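**Tonamer releases Zokari 4, a planning and rehearsal tool for insertion tasks**

POLARD, December — Tonamer today released Zokari 4, the latest version of its motion planning software for robot cells that fit one part into another. The release adds a simulated wrist view, so engineers can check an approach from the gripper's side before they run it on hardware.

Zokari reads part models, builds a collision map and plans a path for the tool. In the new view, an orange guide line shows how the held part lines up with its target. The line is redrawn with every planning step and can be turned off.

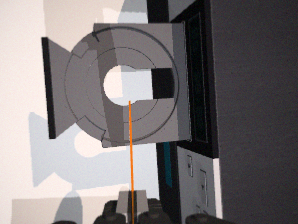 **Category: Product News / Simulation**

In the simulated task, the gripper holds a small gray block below a gray plate with a round central hole. A slot runs off the right side of the hole, giving the opening a keyhole shape. Openings like this are hard for planners that treat every target as a plain circle — the part may be centered and still be turned the wrong way. Zokari 4 plans position and rotation together.

The release also includes:

- A contact model with separate friction settings for the part and the fixture
- 13 sample tasks, each with editable part models
- Export of planned paths to the Pathak controller format
- Replay of logged runs in the same view used for planning

Existing projects open in Zokari 4 without conversion. Custom plug-ins written for earlier versions need to be rebuilt with the new toolkit, and Tonamer has posted a guide covering the changed function calls.

Zokari 4 is available now to customers with a current support plan. A trial version is limited to 2 robot arms per project. Trial requests can be sent through the Tonamer website.

**About Tonamer**

Tonamer develops planning and simulation software for robotic assembly. The company is based in Polard.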